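Switching carriers and keeping your number: what I did last week, in order. Posting it as a thread so I can send people the link.

1/ I moved my line from Shek Mobile to Kamis after 7 years. The phone was already paid off and unlocked, so this is only about the number.

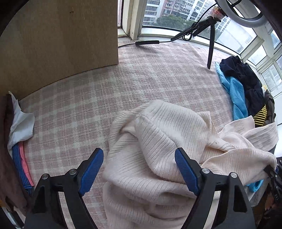 2/ Do not cancel your old plan first. If the line is closed, the number can go back into the pool and the new carrier has nothing to move. The old account closes by itself when the transfer is done.

3/ Things to have written down before you start: the account number, the transfer PIN, and the billing zip code exactly as the old carrier has it. The account number is usually not your phone number. On Shek it is on page 2 of the bill, top right, in small print.

4/ The transfer PIN is a different thing from the password you use to log in, and different again from the voicemail PIN. I had to ask for it in the app under Account – Line settings – Leave Shek. It came by text and was good for 7 days.

5/ If your line has a "number lock" or "port protection" switch, turn it off before you request the PIN. Mine was on. I don't remember turning it on. With it on, the app gave me an error and no explanation.

6/ Check your billing address too. I moved to Varkville in February and changed the mailing address but not the billing one. The first request was rejected for a zip code mismatch. It took me most of an evening to find that out, as the rejection text only said "information does not match."

7/ You can fix a rejected request. You don't have to start over. Kamis has a page where you correct the one wrong field and send it again. I corrected the zip and it was accepted in 17 minutes.

8/ During the move there was a stretch when I could make calls but not get them. Texts were the last thing to come over. Group texts took until the next morning. Don't plan the switch for a day when you are waiting for a call from a doctor or an employer.

9/ Bank codes. This is the part I would do differently. Two of my accounts send login codes by text, and I needed one of them while texts were down. Before you switch, move what you can to an authenticator app, or print the backup codes.

10/ I used an eSIM for the new line and left the old physical SIM in the tray until everything worked. If your phone takes both, I recommend doing it that way. When the old SIM showed "No service" and the new one showed my own number, I took the old one out.

11/ Voicemail does not come with you. Saved messages stay on the old carrier's system and are gone when the account closes. Save the ones you want as audio files first. You will also have to record a new greeting.

12/ Visual voicemail and Wi-Fi calling were both off on the new line. I turned on Wi-Fi calling by hand and entered an emergency address. Picture messages didn't work until I restarted the phone twice.

13/ The last bill. Shek charged me for the full month even though I left 5 days into it. That is in their terms, so I didn't argue. If you can, start the transfer a few days before your billing date. Don't leave it to the last day, in case it gets rejected like mine did.

14/ Turn off autopay only after the final bill is paid. Download your old bills as well. My login stopped working the day after the number moved, and I had to call to get a copy of the last statement.

15/ A few people asked about Vukton. I looked at them. The price was 2 dollars lower, but the coverage map had a gap on the road I take to work, and they don't offer eSIM on my model. It may be fine where you live. Check the map with your own address.

16/ Also asked: can you move a number from a prepaid plan? Yes, as long as the plan is still active. Make sure it won't run out in the middle of the transfer – add a month if it is close.

17/ Landline numbers can be moved to a cell plan too, but I haven't done that one and can't tell you how long it takes.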